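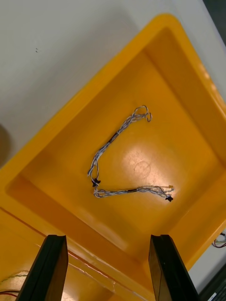

4.2 Checking the pick position at the bin

Before every new batch, the pick position of the Stokska cell must be checked with one harness only. Put the harness on the flat floor of the yellow bin and move the arm by hand mode until the two black fingers stand open in the wrist camera view. The harness should lie fully on the floor, with its black sleeves and the connectors at its ends easy to see. Glare on the yellow plastic can make the pale strands hard to find - if so, turn the cell lamp a little to the side.

1. Set the speed to low on the Dalsgaard pendant.
2. Open the gripper fully.
3. Lower the arm until the finger tips are 2 mm over the bin floor.
4. Save the position as PICK 2.
5. Raise the arm and run one slow test cycle.

Note: Do not save a position while a wire is touching a finger.

CAUTION: Keep your hands out of the bin when the servo light is on. Close the fingers on a sleeve, never on a connector.

Wipe the finger pads with a dry cloth after each 1000 cycles. Worn pads must be changed as a pair, see section 4.3.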